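Cemen ends support for older phones in its field notes app

Cemen, the small software company in Zurkbridge behind the field notes app Reinholz, will stop supporting phones and tablets with less than 3 GB of memory when version 8 comes out in April. The company posted the change on its support pages this week, along with a list of the devices affected.

People who own one of those devices can keep using version 7. It will stay in the store as the last compatible download, and notes will go on syncing until the end of the year. After that the older version will still open and save notes on the device, but it will no longer send them to the server.

The company said the decision came down to the new map view, which loads a full sheet of terrain tiles at once and keeps them in memory so they can be used without a signal. On older phones the app was being closed by the system before the sheet had finished loading. Cemen tried smaller tiles over the winter, and the crashes became less common, but panning the map was slow enough that testers turned the feature off.

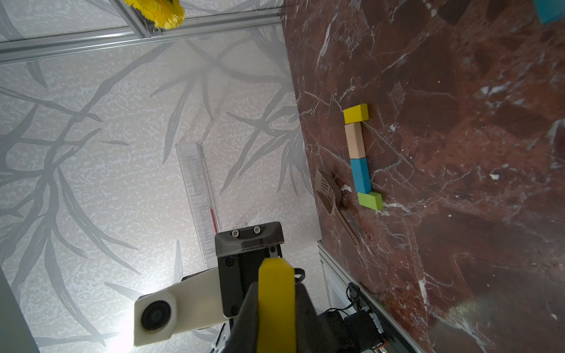 Reinholz is used mainly by surveyors, tree inspectors and people who run walking tours. It started as a plain text notebook with a location stamp and has added photos, sketches and shared folders over the years. The map view has been the most requested feature on the company's forum since version 5.

In total, 41 device models drop off the list. Most are budget Android phones, and the rest are older tablets that were sold to schools and local governments. The town of Dromedstead, which uses the app for its street tree records, has tablets on the list and has been offered an extended sync period while it replaces them. Other customers with a group license can ask for the same thing through the support form.

Cemen said it will also change how it tests. Until now each release was checked by hand on whatever phones were in the office, with the simulator used for screen sizes nobody had on the shelf. From version 8 on, each build will run through a set of 400 automated checks on real devices before it goes to beta testers. The checks cover opening and saving notes, switching languages, losing and regaining a connection, and opening a large shared folder with the battery saver on.

That last case caused trouble in the fall, when an update left some shared folders looking empty until the app was restarted. No notes were lost, but the fix took several days to reach everyone - partly because the fault never showed up in the simulator.

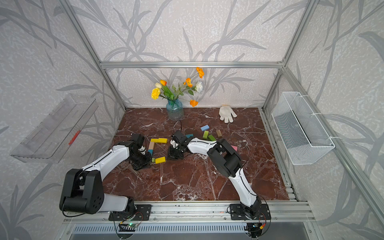
What users need to do

Owners of supported devices don't have to do anything. Version 8 will arrive as a normal update, and existing notes will be converted the first time the app opens. Cemen recommends being on Wi-Fi for that step if a notebook has a lot of photos in it.

Anyone on an older device should turn off automatic updates for the app only if they use a third-party store. The main app stores will hold the phone at version 7 on their own. A notice will show up inside the app in March, and again a month before sync ends.

Notes can be exported from either version as plain text, PDF or a zip file with the photos included. The export menu is under Settings, then Notebooks. Exports from version 7 can be opened in version 8, but files go one way only - a notebook saved in version 8 can't be read by the older app. Teams that share folders are being asked to move everyone over at the same time, or to keep a separate folder for members who are still on version 7.

Prices stay the same for single users and groups. The beta of version 8 is open now to current subscribers and is limited to 400 places. Sign-up is through the account page, and Cemen asks testers to list their device model and the amount of free storage when they apply.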